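Gurell hand gripper - spare finger pad set, blue

I've been looking after our Gurell grippers since we bought the first pair, and the pads are the one bit I keep a drawer full of. They're soft rubber, they pick up fluff, and they go shiny in the end. I change mine every 4,000 grasps, sooner if we've been doing a lot of fruit (citrus oil is murder on them!).

Swapping a set takes me 7 minutes with the gripper on my knee. Peel the old pads off, wipe the fingers with a dry cloth, press the new ones on and leave it overnight. While you're in there, nip up the screws on the linkages too - the ones down by the hubs first, as they take most of the load.

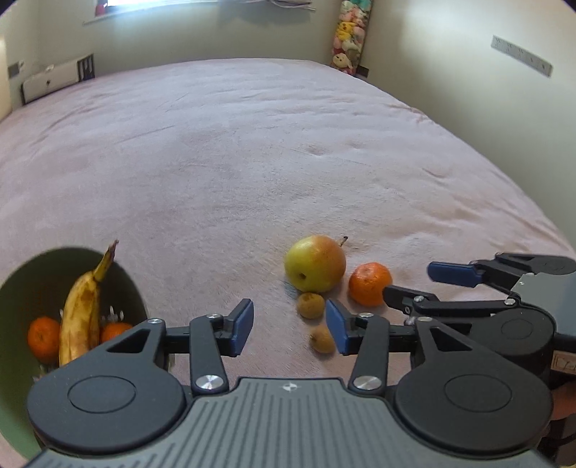
Blue pads on a pair of Gurells, fruit set out on the blanket.

Close the jaws slowly after fitting and watch the two pads come together. If one sits proud, lift it and try again before the glue grabs. Musyoka Minja wrote the fitting sheet that comes in the bag, and it's a good one, so do read it.

Part number 412, one pair of pads per bag. Does not fit the older Jilby fingers. We've got 300 bags on the shelf as of May, and Henrik Seidel packs orders until 3 in the afternoon.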